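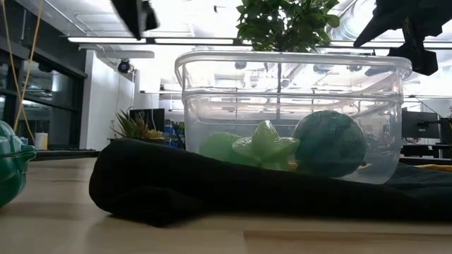
Unit 4: Pricing and Retention in Children's Subscription Boxes
Instructor: Areti Lazaridis
Handout for lecture and section. Bring a calculator to section.

4.1 Scope

Unit 3 covered one-time retail sales of toys and baby goods. The present unit covers the monthly box, in which the customer pays a fixed price and the seller picks the contents. The buyer is a parent or a gift giver. The user is a child. Most of the odd features of this market come from that split, and from the fact that the child gets older during the contract.

Four sellers are used throughout: Gernwood (toddler toys), Rultow (craft kits), Tello (picture books) and Purnura (baby care and feeding items). Their published plans were read in March and may have changed.

4.2 Terms

Cohort. All customers whose first box ships in the same month.

Retention. The share of a cohort still paying at a given box number. Box 1 is always 100 percent.

Churn. The share of customers active at one box who do not pay for the next. State the box number when you quote churn. An average taken across a mixed customer base is hard to interpret.

Stated value. The sum of list prices of everything in the box. This is a marketing figure. It says nothing about what the seller paid.

Landed cost. What the seller pays for the contents, including inbound freight and any duty.

Contribution. Price received, less landed cost, packing, outbound shipping and card fees. Rent and salaries are left out.

4.3 How the plans are built

Gernwood and Purnura bill by the month and sort customers into age bands. Rultow offers a monthly plan and a prepaid plan. Tello sells prepaid plans only, and its renewals come due all at once for each cohort. A retention curve for Tello therefore looks like a staircase, flat through the prepaid term and then a drop. Do not compare the flat part with a monthly seller's curve. The customers on it have had no chance to leave.

Age bands are set from the birth date given at sign-up. A child near the edge of a band is the usual source of complaints. Parents report items that are too young far more often than items that are too old, which can be put away for later. Safety labeling is a separate matter and limits the seller in the other direction: an item marked for older children may not go into a younger band, whatever the parent asks for.

4.4 Worked case: one monthly cohort

Gernwood ships box 1 to a cohort of 400. The price is $25 with shipping included. Suppose 60 percent of the cohort pays for box 2.

Customers at box 2: 400 x 0.60 = 240
Revenue, box 1: 400 x $25 = $10,000
Revenue, box 2: 240 x $25 = $6,000
Churn from box 1 to box 2: 40 percent

Now suppose box 1 was sold at half price, a common opening offer. Revenue for box 1 falls to $5,000 and the cost of the contents stays the same. The two plans are equal from box 2 onward only if the discount leaves both cohort size and retention unchanged. It usually changes both. A lower opening price brings in more customers, and a larger part of them intended to take one box.

The correct comparison is total contribution over the life of each cohort, minus what was spent to get it. Comparing sign-ups alone favors the discount every time.

4.5 Contents and repeat risk

A seller that buys the same item for every box gets a better unit price and simpler packing. It also takes on repeat risk — the chance that a household already owns the item. Repeat risk rises with popular goods and with time in the plan.

Ways of handling it:

Exclusive items. Made or colored for the seller. Higher minimum orders, and leftovers are hard to sell elsewhere.

Small makers. Low repeat risk, uneven supply. Rultow swaps materials within a kit when a supplier runs short and says so on the packing slip.

Customer choice. The customer picks one item from a short list before the ship date. This lowers complaints but weakens the surprise, and it moves the packing cutoff earlier.

Title records. Tello keeps a list of every book sent to a household, including siblings on the same account. This works well for books, where a title is easy to match. It works poorly for toys.

4.6 Siblings and gift plans

A second child can be entered as a new subscription or added to the first. Adding to the first saves an outbound shipment, so the seller can pass on part of the saving and still come out ahead. It also puts both subscriptions at risk in a single cancellation. Treat the household as the unit when you compute churn here.

Gift plans end by design. Leave them out of the retention curve and report conversion on its own: the share of gift households that start a paid plan within 60 days of the last gift box.

4.7 Reading customer reviews

Reviews of boxes tend to list contents with prices and compare the total with the price paid. They are useful for checking stated value. They are weak evidence on retention. Many are written after the first or second box, some writers receive the box free or earn a referral credit, and people who cancel seldom post. Note for each review whether the box was paid for, which box number it covers and the age of the child.

4.8 Problems for section

Using the case in 4.4, let landed cost, packing, shipping and fees come to $20 per box. Find the contribution at box 1 and box 2 at full price. Repeat with box 1 at half price.

How large must the half-price cohort be to match the full-price cohort in total contribution over the two boxes, or can it not do so? Keep retention at 60 percent and show the contribution per customer.

Sketch a retention curve for Tello and one for Purnura on the same axes. Mark the points at which a customer is able to leave.

Purnura's oldest age band ends at a fixed age. Write a short paragraph on whether customers who reach that age should be counted in churn. Either answer is accepted if the rule is stated and applied to every cohort.

Reading for next time: Unit 5, sections on returns and damaged goods. Skip the appendix on freight classes.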